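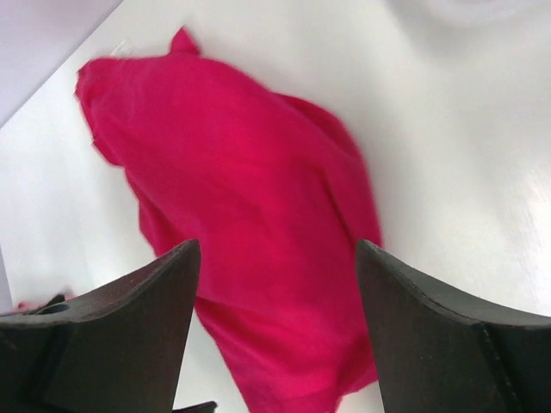

How to Catch Up on a Long-Running Soap Without Watching Every Episode

Daily soaps are hard to join in the middle. A show that has been on for years has marriages, feuds, fake deaths and secret children behind almost every conversation, and the characters bring them up without explaining them. You can still get up to speed in a few weeks. The steps below use Pritcombe as the sample show, because that is the one I did this with, but they work for any daily serial.

Pritcombe has more than 4000 episodes. I watched 216 of them to catch up, spread over one winter, and I could have managed with fewer.

What you need

A way to watch recent episodes, either recorded or streamed.
An episode guide with short summaries. A fan-run one is fine.
A notebook or a plain text file.

Step 1: Start with the current week

Do not start at episode one. Early episodes of a soap usually have a different cast, different sets and a slower pace, and many people give up there. Watch the five most recent episodes in order. You won't follow everything. Write down every name you hear and who that person was talking to.

When someone mentions a past event ("after what you did at the boathouse"), write down the phrase as they say it. You will look it up later. Don't pause to search while you watch, or you will run into spoilers for the story you're in the middle of.

Step 2: Sort the names into households

Soaps are built around families and workplaces. Take your list of names and group them by where they live or work. On Pritcombe there are three main groups: the Daklow family, the people who work at the hotel, and the clinic staff. Most shows have between three and six.

Under each group, put the oldest character first, then children and partners. Leave space. Ex-partners come back more often than you would think, and so do brothers who were never mentioned before.

Mark anyone who has been played by more than one actor. This matters when you start watching older clips. Inga Daklow has been recast twice, and I spent two episodes thinking she was her own cousin.

Step 3: Pick one story to follow

At any time a daily soap will have three or four stories running. Choose the one you like best and trace it backward first. Leave the others alone for now.

Go to the episode guide and search for the two main characters in that story. Read the summaries from newest to oldest until you reach the point where the trouble began. That episode is your starting point. Write down its number.

Summaries written by the network tend to be one line and leave out the ending. Fan summaries are longer and usually say what happened, but the writers have favorites, so a character they dislike may come off worse than they did on screen.

Step 4: Watch only the turning points

From your starting point, make a short list of episodes where something changed: a wedding, an arrest, a confession, a return, a death. Watch those. For the ones in between, the summaries are enough.

Dimas Majimbun keeps a viewing list for Pritcombe that cuts the hotel fire story down to 11 episodes. The full story ran for most of a year. I watched his list and then went back for four more episodes that he had skipped, mainly for scenes with the night manager.

If the show airs a double episode or a special in November, put it on your list even if the summary looks thin. Networks often save big scenes for that month.

Step 5: Look up the phrases you wrote down

Now go back to the notes from Step 1. Search the guide for each event. About half of mine were explained in a single paragraph. Others led to older stories worth watching by themselves.

Check the date on anything you read. A page last edited years ago will tell you a character is dead when that character had breakfast on screen this morning.

Step 6: Add the other stories one at a time

Repeat Steps 3 and 4 for the next story. Keep watching the new episodes as they air while you do this, or you will fall behind at the front while you fill in the back. My split was new episodes at 7 in the evening and two old ones on nights when I had time.

Common problems

Old episodes are missing. Many soaps have gaps in what is available. Read the summary and move on.

Spoilers. Forums usually keep a separate thread for upcoming episodes. Stay out of it, and mute the character names on social media until you are current. If you watch from another country, check how far behind your broadcaster is. Some run months late.

Two characters have the same name. Add the surname or the job in your notes. Pritcombe has had three people called Joe.

You don't like the main story. Skip it. You can follow a soap for years while paying attention to only one family.

Moving on to another show

If you want to try a second soap, pick one with a smaller cast. Jiltalari has 550 episodes and one main family, and Steps 1 through 4 took me nine evenings. Use a new notebook for it. I put both shows in one and had to copy the whole thing out again.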